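Plerkari 200 desk mat, four months on
Review by Amber Lambert

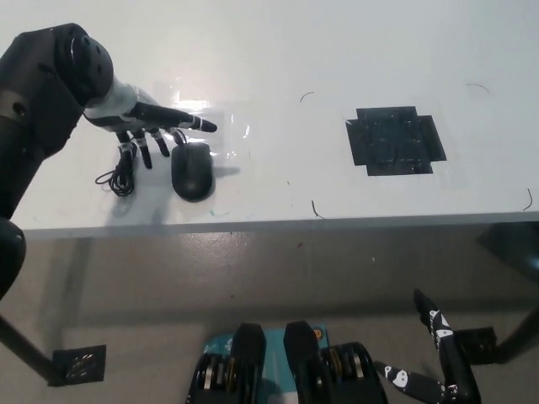 A black mouse on a table.

The Plerkari 200 is a wool-faced desk mat with a rubber backing, sold in two lengths. I bought the longer one in April to replace a Jomesport cloth mat that had started to fray along the front edge. It has been in daily use since, mostly for typing and spreadsheet work, with a little drawing.

Construction. The face is pressed felt, bonded to a thin natural rubber base. There is no stitched border. Plerkari heat-seals the edge instead, and after four months mine has lifted at one corner by the width of a fingernail. It has not spread. The Jomesport was stitched all the way round and still failed sooner, so I would not treat the missing border as a fault.

Flatness. The mat ships rolled, face inwards. The instructions allow a day for it to settle. Mine took four, with books on both ends. Rolling it face outwards for an hour first would probably shorten this, although Plerkari advises against it.

Tracking. Felt is slower than cloth and noticeably slower than a hard surface. With an ordinary optical mouse the pointer was steady at all speeds I use, but starting a small movement takes more force. People who play fast games will dislike it. Elie Geagea, who tried it for a week, went back to his hard Zirbridge pad and described the felt as "like steering through porridge". For office work I stopped noticing after two days.

Noise. Good. Keyboard sound drops audibly on a hollow desk, less so on a solid one.

Cleaning. Poor. Felt holds crumbs, and a lint roller only gets the top layer. Coffee left a faint ring that cold water and a drop of wool detergent reduced but did not remove. The dark grey hides this better than the oatmeal. Do not machine wash – the backing will separate.

Smell. Rubber, quite strong, gone in a fortnight with the window open.

Price. I paid 80 for the long version, with delivery. The short one is cheaper but leaves very little room beside a full-size keyboard. Masri sells a similar mat for less, with a thinner face and a backing that slid on my varnished desk. The Plerkari has stayed where I put it.

Worth having if you type more than you play and can keep drinks elsewhere. If the corner lifts any further I will update this page.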